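At the Hanex open day in Morstead. Queue out the door, got in on the 10.20 slot. Thread as I go, sorry for typos

First up, folding. Jolene Whitcombe doing the intro, very fast talker. Bedding and clothes today, they did cups in June apparently

Hand-held gripper demo now. You steer it yourself and it learns from what you do, or thats the idea. Puffer jackets are the worst says Jolene, too squashy, nothing to get hold of
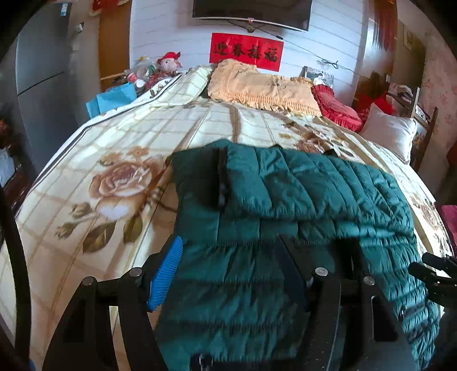 Gripper on the teal puffer jacket, rose quilt underneath.

Rangi Pryor asked about fitted sheets. Big laugh. "Not this year"

Had a go myself, 8 minutes each. Heavier then it looks, wrist knows about it. Got one sleeve over and felt very proud

Tea now, then Edin Omerović on the sorting line at 2. Room 40 if anyone's here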